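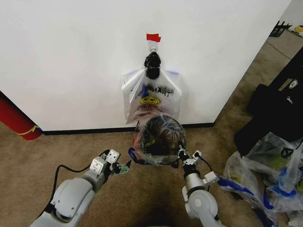
Walska to supply emergency phones for Vandeck rail tunnels

1/25/21

Walska has won a contract to supply emergency telephones and an IP paging system for two rail tunnels run by Vandeck, the companies said. The order covers 100 weatherproof help phones, the cabinets they sit in, and the switching equipment that ties them to the control room.

The existing phones run on copper lines and were put in 29 years ago. Spare parts for them have become hard to find, and Vandeck has been taking handsets out of closed stations to keep the tunnel units working. The new phones will run over a fiber ring, with a second path so that a single cable break does not take a section out of service.

Each unit has one large call button and no dial pad. Pressing it opens a line to the control room and shows the operator which phone is calling. The phones also test themselves overnight and report a stuck button, a dead microphone or a lost connection. Under the present setup, faults are found when a crew walks the tunnel and tries every handset by hand.

Skinach will do the cabling and mounting. Work in the tunnels is limited to a few hours a night when trains are not running, and the old phones will stay live until the new ones next to them have passed testing. Skinach has already surveyed the longer tunnel and marked cabinet positions – the shorter one will be surveyed next.
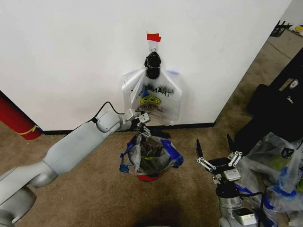 When will the new phones be in use?

The first section is due to go live in June, with the rest following as each stretch of cable is tested and signed off.

The contract also includes over 700 meters of armored cable for the cross passages, where there is no phone service today. Loudspeakers in the passages will be connected to the same network, so the control room can make announcements to one passage or to all of them. Amini is providing the server software and will train Vandeck's operators before the switch.

Walska said the phones will be built at its own plant and shipped in batches. The price was not given. Vandeck has an option to add the same equipment at its surface stations, but has not set a date for deciding – that work would be ordered separately.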